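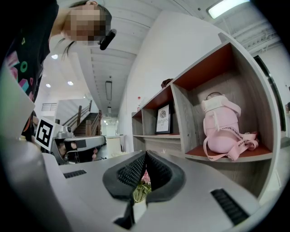
Housekeeping and Flowers Assistant, part-time

Drurovico looks after holiday houses and small guest houses in and near Hevbridge. We need one more person to join the team that gets the houses ready between stays. The post starts in March.

The work

You will work in pairs, going from house to house with the company van. Most of it is tidying: putting things back in cupboards, wiping down counters, hoovering stairs, changing beds and laying out towels. You will also do the flowers — cutting stems, changing the water and throwing out anything past its best. Each house has its own sheet showing where things go.

Hours and pay

The job is 32 hours every 2 weeks, starting at 10 am. Pay is £1,565 a month before tax. Travel time between houses is paid, and we supply gloves, aprons and all cleaning products.

What we ask for

Experience in cleaning or hotel work is useful but not required. You should be able to carry bedding up and down stairs. A driving licence would help, as the Wistov houses are not on a bus route.

How to apply

Send a short letter and the names of 2 referees to the Drurovico office in Hevbridge. Please say when you could start and whether you drive. Interviews will be held in February.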